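The plastic amnesty

The founder of the Kodutley decluttering course would like me to know that she owns 96 things. She says this before I have taken my coat off. Forks count singly, she adds, and socks count as pairs, which strikes me as the sort of rule you make when you are four over.

We are talking in the back room of a café in Grurthorpe, where the course has been running since July. It lasts 18 weeks. People bring in the small stuff from their bathrooms and kitchens, talk about it, and mostly go home without it. The price is £58, or £42 if you sign up with a friend.

I ask what anyone gets for that money that they couldn't get from a bin bag.

"Permission," she says. "People know they don't need a third beaker. They want somebody to say it out loud."

Do they, though? My mother kept every tub that ever came into the house, and plenty of people said it out loud. She died owning a great many tubs and was quite happy with them.

"Was she happy, or was she used to it?"

I say I think she was happy. There is a pause while the coffee comes.

Her case goes like this. Cheap household plastic never wears out at the moment you stop liking it, so it stays. It moves to the back of the cupboard, then to the shed, then to the next house. "You end up being a landlord to it," she says. She has used that line before, in the Naseri newsletter and at least twice on local radio, and she delivers it well.

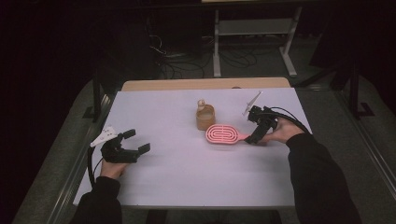
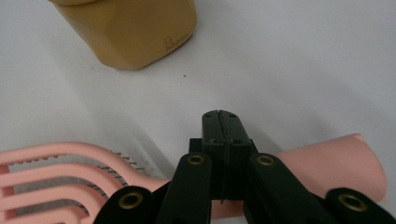 Everyday things on a pale surface.

What I can't get her to talk about for long is where it all goes. The course leaflet says "rehomed". I press her, and she says most of it goes to the charity shop on Reker Street. I rang the shop the following morning. They were polite about it. They can sell a decent saucepan, they said, but they can't sell used hairbrushes, and lids without boxes go straight in the skip.

When I put this to her on the phone, she didn't argue. "Some of it is rubbish. It was rubbish in the cupboard as well."

That is fair, and I liked her better for it. But the leaflet doesn't say it, and the people paying their £58 might feel differently if it did. One woman I spoke to on the way out had given up a set of mixing bowls in week three and bought the same set again by week seven. She thought the course was marvellous.

"Relapse is normal," the founder says, when I mention the bowls.

I ask if she has ever bought anything back herself. She thinks for longer than I expected.

"A colander," she says. "I tried draining pasta with the lid for a year."

So is it 96 with the colander, or 97? She tells me something else had to go to make room, and she can't now remember what it was.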